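How to Free a Stuck Zipper on a Fabric Pouch
By Alun Dafis

Small cosmetic pouches get a lot of use, and the zipper usually goes before the fabric does. Most stuck sliders can be freed at home with a pencil and a little dish soap.

Empty the pouch first. Open the zipper as far as it will go without forcing it and look at the lining on both sides of the teeth. Loose lining is the usual cause. 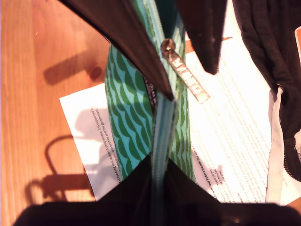
If the lining is caught, hold the tape flat and pull the cloth sideways, away from the slider. Don't yank the pull tab. On small pouches the ring is often the weakest part.

Next, rub a soft pencil along the teeth on both sides, 16 strokes or so per side. Move the slider back and forth an inch at a time. If it still drags, put one drop of dish soap on a cotton swab and run it along the teeth, then wipe off the extra.

Stand the pouch up with the zipper closed and check that the top edge sits straight. A ripple in the tape means the teeth are out of line, so open it and start over. 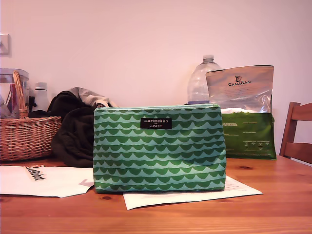 Zippered pouch with a scalloped print, marimekko for Clinique.

Let any soap dry overnight before you put makeup back in.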